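作業ノート 5月 債権届出データの突合せ(その3)

朝9時すぎ開始。前回までで止まっていたMondirineの再生計画の件、ついに債権者一覧の第二版が届いた! ファイルを開いた瞬間から面白くて、コーヒーを淹れるのも忘れて読んでしまった。

自分用に前提をもう一度書いておく。Mondirineは鎮痛剤の製造元で、販売子会社がRastari。計画案では両社を一つの新会社にまとめ、その利益の一部を被害者向けの信託に毎年入れていく。反対していた債権者グループの一部が先月から賛成に回りはじめたので、議決権の数え方が急に大事になってきた。うちの班の担当は賛否の予想ではなく、届出データがきちんと一件一債権になっているかの確認。地味だけれど、ここがずれると後ろの計算が全部ずれる。

届出の行数
第二版の総行数は775。第一版は674だったので、101行増えている。増えた分を最初は全部新規届出だと思い込んでいたのだが、Zlatko Dumitrescuが「枝番を見たほうがいい」とメモを残してくれていて、これが大当たりだった。枝番つきの行がかなり混じっていて、同じ債権者が金額を直して再提出したものが旧版の行と並んで残っている。旧行を消さずに追記する運用らしい。履歴が残るのはありがたいが、単純に合計すると二重になる。

重複の候補は89組。まず名寄せキーを「届出番号の前半+債権者名の読み+担保の有無」にして拾った。名前だけでやると、同姓同名の個人債権者をくっつけてしまう。前にこれで痛い目を見たので今回は慎重に。読みの揺れ(長音の有無、全角半角、中黒の扱い)は前処理で吸収した。中黒を落とすだけで一致率が目に見えて上がったのは気持ちよかった。

89組の中身をざっと分けると次の三種類になる。
・金額の訂正(再提出)
・債権譲渡による名義変更
・本当の重複、つまり同じ書類を郵送と電子の両方で出したもの

このうち名義変更がいちばん厄介で、譲受人の側にも別の債権があると、行をまとめていいのか並べておくのか判断が要る。議決のときの頭数は人で数えるのに、金額のほうは債権で数えるからだ。この二本立ての数え方、教科書で読んだときは退屈だと思っていたのに、実データで触ると本当によくできていると感じる。大口だけでも小口の数だけでも決まらない。頭数と金額で別々の表を作り、最後に人のIDでつなぐ形にした。

組分けについて
Edivaldo Quintanaと昼前に電話。計画案の第四組(人身被害の個人)と第五組(保険者・医療機関)の境目について。医療機関が患者から請求権を譲り受けている場合、どちらに入れるのか。Edivaldoの読みでは、譲受の時期が申立ての前か後かで分かれる。計画案の定義条項を二人で読み直したところ、確かに「申立日において保有する者」と書いてあった。一行読み飛ばしていた! 自分のスクリプトは現在の名義人で組を振っていたので、ここは書き直し。譲渡日の列が空欄の行は仮に第四組へ置き、フラグを立てておく。

書き直しは思ったより早く済んだ。日付の比較関数に基準日を渡すようにして、組の判定を一か所に集めただけ。前の版では判定が三つのファイルに散らばっていたので、見通しがずいぶん良くなった。差分を見てひとりでにやにやしている。

Frotaの件
Frotaは運送会社で、Rastariの製品を病院まで運んでいた取引先。一般債権者として届け出ているが、倉庫に残った在庫に留置権を主張していて、担保付きの扱いを求めている。Wellington Britoが契約書の写しを読んでくれて、保管料の部分と運送賃の部分で根拠条文が違うことを見つけた。なるほど、だから届出が二本あったのか。自分はこれを重複候補の一つに数えていた。危ないところだった。89組からこれを外す処理は手作業で入れ、理由を備考列に書いた。

こういう例が他にもあるはずなので、備考列に「別根拠」の区分を新設。プルダウンにしておけば、後から入る人も迷わないと思う。

信託の試算
午後はPomoの試算表をいじった。Pomoは班で使っている配分計算の小さな道具で、Tarcísio Vieiraが去年書いた。入力は組ごとの認容額、信託への年次拠出、運営費の三つだけ。出力は年ごとの配分率。シンプルなのに驚くほど役に立つ。

今日試したのは、拠出が一年遅れた場合。新会社の立ち上げが遅れれば当然起こりうる話で、個人の組だけ先払いにする案と、全組を一律に後ろへずらす案を並べてみた。先払いの案だと初年度に個人へ回る分が厚くなり、その代わり後半の医療機関の組が細くなる。グラフにすると交差する年がはっきり出て、これは次の打合せでぜひ見せたい。端数の丸めを年ごとにやるか最後にやるかで最終年の数字が動くことにも気づいた。丸めは最後に一回、で統一する。

テスト用の小さいデータとして400行の抜粋も作った。全件で回すより早いし、枝番、名義変更、空欄の譲渡日がどれも入るように選んである。回帰テストはしばらくこれでいく。旧版のスクリプトをこれで流すと、ちゃんと間違った組分けが出る。間違いを再現できるとうれしい。

Rezaul Biswasからの質問(夕方)
「旧行を無効にした場合、異議の期間は旧行の日付から数えるのか、新しい行からか」。いい質問すぎて手が止まった。金額を減らす訂正なら旧行の日付のままでよさそうだが、増やす訂正は新たな届出に近い。手元の手続規則には直接の答えが見当たらず、裁判所の命令のほうを当たる必要がある。とりあえず増額と減額を区別する列を足し、両方の日付を残しておく。どちらに転んでも計算し直せるようにしておけば怖くない。

今日うまくいったこと、もう少し書いておく。電子届出のほうは受付時刻が秒まで入っているので、郵送分との前後関係が時刻で並べられる。同日に出された二本のどちらが最終かという問題は、かなりの部分がこれで片づいた。郵送分は受付印の日付しかないから、同日の場合だけ人が見る。

保存場所は共有フォルダの「届出_第二版」。元データは読み取り専用にした。加工後の表は別名で、先頭のシートに処理の順番を書いてある。触る人は順番のところだけ先に読んでください。
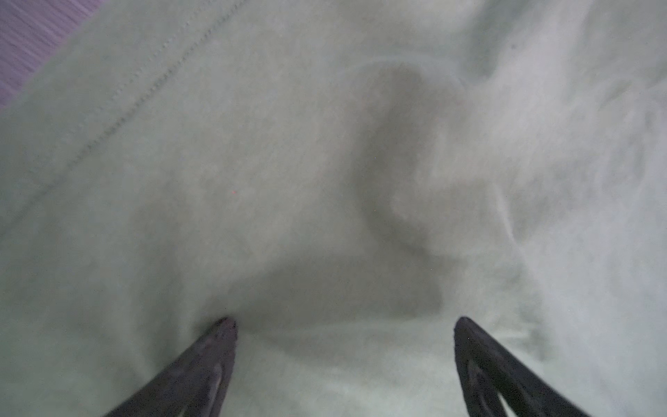 次回やること
・譲渡日が空欄の行について、代理人事務所への照会文を作る(下書きはWellingtonに見てもらう)
・「別根拠」に該当しそうな届出を、Frotaと同じ目で洗い直す
・Pomoに拠出遅延の設定を正式に入れる。Tarcísioに引数の名前を相談
・異議期間の起算日、裁判所の命令を確認してRezaulに返事
・400行の抜粋に、増額訂正の例をもう少し足す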